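Clear dishes, hard lessons at the Hidine robotics club

The student club at Hidine has 22 members and one rule for this term's project: everything on the table must be glass. Clear dishes give robots trouble, as light passes through them and bounces off the rims.

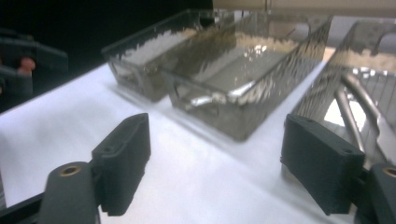

Learning by hand

Members guide a gripper through each move themselves, and a program learns from the recordings. By June they had 1403. The club will enter the Nomon student contest, where each team gets 50 tries.

Related
Truvamura opens its school workshop
Fragkou team rebuilds its arm

Contact us | Back to top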